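Re: [sayings] "Doing an Incombe"
Posted to the list 19/07/2018

Earlier in this thread, a member wrote:

> My mother-in-law says "doing an Incombe" when somebody drives
> past the place they were going and then claims they meant to.
> I had assumed Incombe was a person. My husband says it's a town.
> His sister says it was a racehorse. Does anyone on the list have
> a source, or at least a better guess? I'd settle for a guess.

It's a town, or it was when I was a kid, and I can report that the people who live there hate the expression and use it constantly.

I grew up two exits down. The story I got was that the state put up the sign for Incombe after the turnoff, so the first you heard of the place was when you'd already missed it. You then had to go on to the next exit and come back, and while you were there you might as well get gas and a sandwich, and by the time you pulled into your aunt's driveway you had a sandwich in your hand and a story about how you'd wanted one. That last part is what makes it "doing an Incombe." Missing the exit is just missing the exit.

I offer this with the usual warning that a saying with a good story attached to it is probably lying to you. I have never seen a photograph of the sign. My father swore to it, but my father also swore that "raining pitchforks" came from an accident at a farm supply store.

What I do have is a little bit of print. The Ó Gríofa feed and hardware store used to give out a wall calendar with a local saying for each month, and I own one, minus its cover and therefore minus its year. November reads, in full: "Don't do an Incombe with your storm windows." I take this to mean that people put them up late and said they'd been waiting for the right weather. So the phrase was already loose from the road by then, and you could do an Incombe standing on a ladder.

The racehorse is more interesting than it sounds. There was a horse, but the name I always heard was Pereo, and the expression that went with it was "put it on Pereo," meaning kiss your money goodbye. Anyone who had Latin in school will see the joke, and I'd like to think the owner did too. I suspect the sister-in-law has folded two sayings into one. Families do this. Mine has "a bird in the hand gets the worm," and I was in college before anyone corrected me.

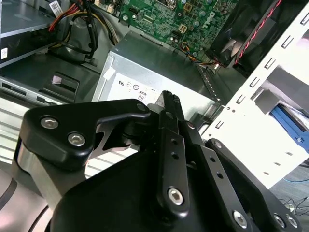
3 min read

As for spread, I've heard it as far as 50 miles from the town and not a mile farther. I tried it on the people I worked with at Plistus, in another state, and got four blank looks and one man who thought it was a yoga position. If any of you have it from outside the county, please say where, and say how old the speaker was - "elderly" doesn't help, as most of us on here are working our way toward it.

I'd also like to hear about any variants. I have "pulled an Incombe" from one cousin, and "went to Incombe for a sandwich" from another, though she may have just been telling me where she went.

The archive has over 3000 messages in it and I searched before posting. The only earlier mention was from me, asking the same question.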